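Documentary box sets, disc 3 audio problem

Plerkton Forum > Films and Television > History Documentaries

chepkoech_m
Good evening all. I bought the Zusberg set on the history of lighthouses, eight discs in a tin box. I am at disc 3 and the narrator is much quieter than the music. I must hold the remote control all the time. Is my copy faulty, or is it the same for everyone?

k_sundaram
Same for me. In the foghorn episode I jumped from the sofa. I wrote to the shop in April and they offered 30 per cent back, but no new disc.

Raptis.D
I don't agree that it is a fault. The old television version was mixed like this also. Set your player to stereo and not surround, then the voice comes up.

k_sundaram
I have only stereo, Despina. Two speakers, both older than my son. It is still quiet.

Raptis.D
Then I don't know. On my Kotian player it is fine. 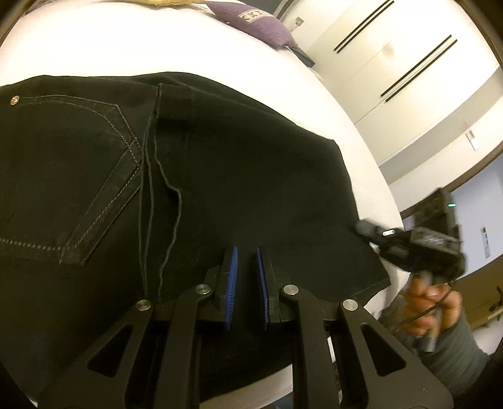 Extras and booklet

nadar_n
May I ask about the booklet? The shop page promises 162 pages. Mine finishes at page 80, in the middle of the chapter about lamp oil.

chepkoech_m
Mine finishes at 80 too! I thought the rest was on the disc as a file, but I did not find it.

T. Kulkarni
There are two booklets. The second one lies under the foam, below disc 8. You must lift the foam with a knife, carefully. For me the second book is the best part of the set, the drawings of the lenses are very fine.

nadar_n
Thank you, I have found it. The corner is bent, but I can read it.

Raptis.D
The drawings are nice but half of them were already in the Rakeck edition. I would not pay again for them.

T. Kulkarni
In Rakeck they are small and grey. Please compare the page with the rotating lens.

chepkoech_m
I tried another player on Saturday and disc 3 is still quiet, so I will ask for the 30 per cent. Kumaresan, did you write by email or with the form?

k_sundaram
With the form. The answer came after nine days.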